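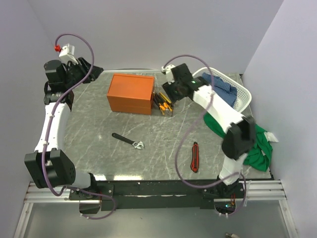
Marilou Panganiban had already told me on the phone that I should skip the talk and go straight to the bench, "because the talk is the brochure and the bench is the robot." She was right. I spent most of my visit to the Ivgate open day standing in front of the Pludus, the two-arm tabletop kit from Brinkmann, and this review is based on that. I have not owned one or used one at home.

The Pludus is sold for $1,545 as a kit. For that you get the arms, the mounting bar, the power supplies and a license for Lotum, the software that records what you do and trains the arms on it. You do not get a table, and you do not get a computer. The Ivgate people were clear about both when asked, though the price card on the door didn't say so.

Setup

I didn't see a kit built from the box. I did see an arm taken off and put back on after a joint started clicking, and the job went faster than I expected. It needed one hex key and some patience with a connector. Calibration came after that, where you move each joint by hand to its limits while Lotum watches. The person at the bench got it wrong the first time and had to start over. The error message was a number with no text. I would like to see that fixed.

The cables run outside the links. It makes them easy to check and easy to replace, but they also swing around when the arm turns quickly, and twice I saw the operator stop to move one out of the way.

The demonstration

Visitors could ask for tasks from a list of four. They were moving a tool from one place to another, putting something in a box, dragging a cloth, and lifting the edge of a flat object. You could also take over the arms yourself, and I did that for a good part of the afternoon.

Moving tools is what it does best. A wrench or a screwdriver gives the jaws something to close on, and the arm doesn't have to be exact. When it missed, it usually backed up and tried again without help. It was slow, slower than I would be with my off hand, but I had stopped worrying about it after a few tries.

Cloth was mixed. The arms would pinch a corner, lift it and lose it, then pinch a different part that wasn't a corner. One visitor asked if it could fold laundry and was told "not yet, not reliably." I thought that was a fair answer.

Flat things are the hard part. With a plate or a board lying on a table there is very little for a gripper to get under, and the jaws tend to push the object away. The operator's method was to hold one side still with the first arm and work at the other side with the second. It takes practice.
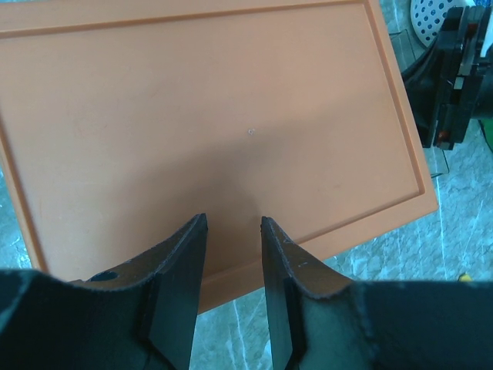 I got the hang of it on my fourth try, and by then I had a better feel for how much force the fingers can take. They flex a little at the tips. Brinkmann sells spare sets and also gives away the print files, so a worn finger costs you some plastic and an evening.

The wrist view is the part of Lotum I liked most. You can drive from the wide view alone, but your aim gets poor in the last inch or so. Switching to the wrist made grabbing much easier. I did find the switch itself clumsy. It is a small button in a menu, and I wanted it on a foot pedal or at least a key. The Ivgate staff said a keyboard shortcut has been promised since May.

Noise was lower than I expected. There is a whine when an arm holds a stretched-out position for long, and you can talk over it easily.

What I didn't like

The documentation was thin. There was a printed copy on the bench and it stopped after calibration. Everything past that is in a forum, and you have to know what to search for.

Reach is limited too. Things at the back of a table are at the edge of what the arms can do well, and the joints get shaky out there. Plan on keeping your work toward the middle.

Also, the bar has to be fixed down hard. When somebody leaned on the bench during a run, the arms missed everything by the same small amount until it was calibrated again.

Who should buy it

If you teach, or you have a workshop and want to learn how this kind of training is done, the Pludus is a reasonable buy. If you want help around the kitchen, wait. Marilou is getting one for her evening class and has asked me to come help bolt it down — I said yes, provided she reads the forum first.

Rating: 4 out of 5 for learning, 2 out of 5 for getting chores done.

Ivgate plans to keep the bench open to visitors through the fall. You have to sign up at the front desk for time on the arms, and the early slots go first.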